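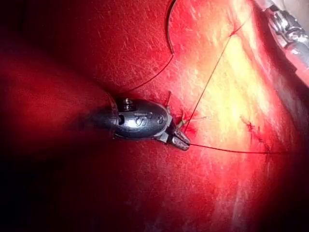 The closed jaws of the gripper hold the thread while the curved needle hangs above.

Marlene Vogler keeps a mug of cold tea beside her keyboard and a stack of printed graphs under it, and when I come in she moves both of them to the floor so that I can see her screen. She wants to start with the thread. Most people who visit the lab in Cumcombe want to start with the robot, she says, and she has learned to steer them away from it for at least the first ten minutes.

"A needle is a wonderful thing to work with, from a computer's point of view," she says. "It's stiff, it's shiny, it has one shape and it keeps that shape. If you can see a little bit of the arc you can work out the rest. Thread will do whatever it likes. You pull on one end and something happens in a place you weren't looking at."

Her project, which goes by the name Kirnard, is an attempt to teach a pair of surgical instruments to place stitches by learning from recordings of people doing it. The group has collected 3,000 short demonstrations so far, each one covering a single piece of the job – picking up the needle, driving it through, drawing the slack, tying off. Eight people took turns at the controls, some of them with years of practice and some (Vogler counts herself here, cheerfully) with almost none.

I asked whether the clumsy recordings weren't a nuisance. She had clearly been hoping somebody would ask.

"We threw them out at first! We were very proud of our clean data. And then the thing would run beautifully until the thread slipped a few millimeters, and after that it had no idea where it was in the world, because it had never seen anybody recover from a slip. So we went back and dug them all out again."

Putting the untidy recordings back in is, more or less, the result the group is now writing up. In their latest round of bench trials, the version trained only on tidy demonstrations finished 8 stitches out of 16 without help. The version that had also seen the fumbles and second tries finished 14. Vogler is careful with those figures and asked me twice to say that these were practice stitches on the bench, that a person sat with a hand near the stop button the whole time, and that 16 is a small number of anything.

Her colleague Kai Hollmann, who came in halfway through looking for a cable and ended up staying for an hour, is more interested in where the remaining failures come from. He built the part of the method that decides how hard to pull.

"You can't feel anything through our instruments, so the model has to judge tension by eye," he says. "A tight thread looks straight. Fine. But a loose thread lying flat on the surface can look straight too, if you only have one view of it. That's where we lose most of our stitches, and I don't think more recordings alone will fix it."

His answer, for the moment, is to let the model look at the last few moments together and see how the thread has been moving. It helps, he says, though it also makes everything slower, and he and Vogler have a friendly, long-running disagreement about whether slower matters. She thinks a careful stitch can take as long as it wants. He would like to get home in the evening.

Old stitches bring their own trouble. A surface that has been worked on for a while is full of knots and tails, and early versions of the model would go after any loose end that stuck up. Now the recordings include plenty of crowded surfaces, with sutures of several colors, and the model has to keep track of which thread belongs to the stitch it is making.

"I like the messy ones best now," Vogler says. "When I look at a surface with green knots and blue knots and black ones, I think, well, that's closer to what a surgeon has to sort out. They do it without even mentioning it."

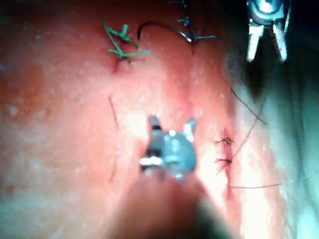

What comes next

The group plans to start a new set of trials in January, this time with the camera views changed partway through a stitch to see how well the method copes. Hollmann has already written the script for it and is waiting for bench time. Vogler would also like to bring in new operators, preferably people who have never held the controls before, and she is quite serious when she says she is looking for bad ones.

I asked her before I left if she had become any better at suturing herself. She thought about it for longer than I expected.

"My knots are better," she says. "Kai still won't let me use them as the good examples."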